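Home News Walks Kitchen Letters Subscribe

Filed under: Home & Hearth

Clearing the decks at Plornell

I have wanted to write about decluttering for ages and have put it off, mainly on the grounds that I was in no position to lecture anyone. My spare room had got to the point where you opened the door and leaned. But April came, the sun got in at the window and showed me exactly what I'd been living with, and I thought right, this is it, get a bin bag.

I started with the kitchen, as it's the smallest. Do you know how many lids I own? 57. I counted them out on the floor because my sister wouldn't believe me otherwise (she still doesn't). I found homes for most of them and the rest went to the tip on Thursday along with a fondue set that has been with me through two house moves and has never once met cheese.

The trouble is the small stuff. Anyone can get rid of a wardrobe! You ring someone up, two lads come, it's gone. It's the drawer that does for you, the one with the string and the foreign coins and the key that might be for the old shed. I gave that drawer a whole evening and came away with a slightly tidier drawer. I did find my good scissors, so I'm calling it a win.

Zlatko Golob ran a tidying afternoon at the Sollness hall last month and I went along expecting to be told off. It was lovely! He had us bring a single box each from home and sort it in front of each other, which sounds awful but was a great laugh once the biscuits came round. His method is very simple. You clear one surface completely, right back to bare, and then you only put back what you've used in the past seven days. Everything else waits in the box for a month. If you haven't gone rummaging for it by then, out it goes. I came home and did the hall table that same night, and I've since done the bedside table and the top of the piano, which I hadn't seen since we had it tuned.

A few things I've learned, for what they're worth. Do it with the radio on. Don't start with photographs or you'll be sat on the carpet until bedtime (ask me how I know). Put the bags straight in the car, and I mean straight in, not by the front door, where they will be unpacked by whoever is in the house and feeling sentimental. And have something nice for tea already made, as you will not want to cook.

If you've got decent bits to pass on, El-Sayed on the corner are taking china and glass again, and Clevum will have bedding and towels for the animal shelter so long as they're clean. They took two enormous bags off me and were very gracious about the state of the pillowcases. The book stall is full up for now, so please hang on to your paperbacks. It made £294 last time, mostly thanks to whoever gave all those sea stories, and I'd love to know who you are as I've read four of them and want to talk about the ending of the last one.

Still to do: the airing cupboard, the shed and the spare room itself, where I can now see almost 2 feet of carpet by the window. I'm leaving the shed until it warms up a bit. There's a robin who thinks he owns it and I don't like to argue with him this early in the year. If anyone wants to swap an afternoon in my airing cupboard for an afternoon in theirs, drop me a line. I'll bring cake.

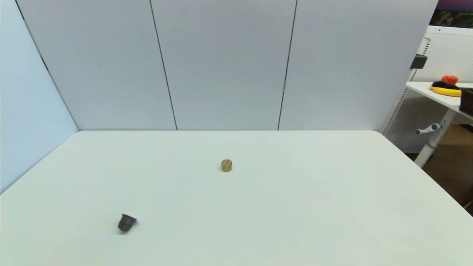
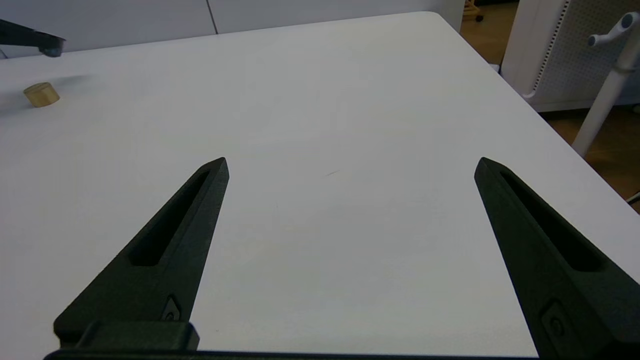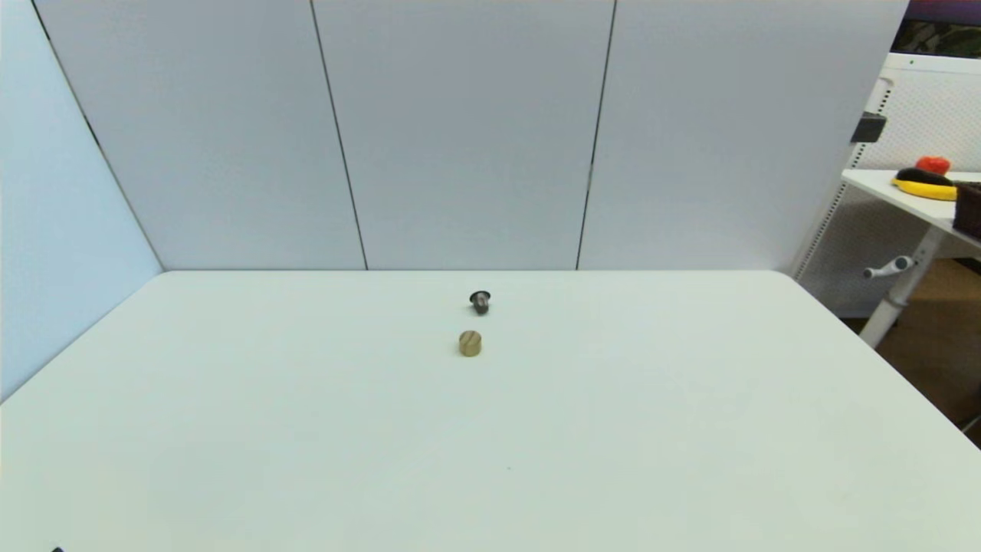
Plenty of white tabletop in all three.

More from Home & Hearth
What to do with a glut of marmalade
Curtains, and why I gave up lining my own
Sollness hall: spring bookings now open
Your letters: the great teapot debate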